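How to Run a Hands-On Table at a Robotics Open Day

When we held our first open day at Nadorari last November, I spent weeks polishing the talk and maybe an afternoon on the table where people could try things for themselves. You can guess which one the visitors remembered! So if you're planning your own, start with the table.

Pick one small job that everybody already knows how to do with their own fingers. We use a charger and a power strip. Guests take the hand-held gripper, close it on the charger, and find out how much their fingertips usually do for them (quite a lot, as it happens, and people love discovering it).

Let each person have 6 tries. The first couple always go to getting used to the squeeze, and it would be a shame to send somebody off just as they're warming up. We had 28 guests signed up for our second day, on 3rd February, and took them in groups of three, which kept things moving but still left time for chatting.

Before the doors open, walk through the job yourself, slowly, from the same side of the table as your guests. Leave some ordinary things out, too. Books, a bottle, a jar, a few cables: a home or an office is full of them, and a gripper has to work in among all that. Keep the power strip unplugged from the wall for the whole session.

When you hand over the tool, say very little. "Bring both fingers in evenly, then stop" is plenty. Ask the guest to come at the charger with one finger on each side and hold there a moment before pulling on anything.
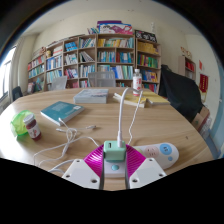

Lovely Tolentino wrote in afterward to say that her group at Nurkport had tried the same setup with younger kids, and that three tries each suited them better, with a grown-up keeping a hand on the strip so it didn't slide. I've added that to my own notes.

Once everyone has had a turn, bring out your recorded runs and play a few. We have more than 1000 by now, and I only show the ones that went a bit wrong, as those get the best questions. Then put the kettle on and leave the gripper out for anyone who wants another go.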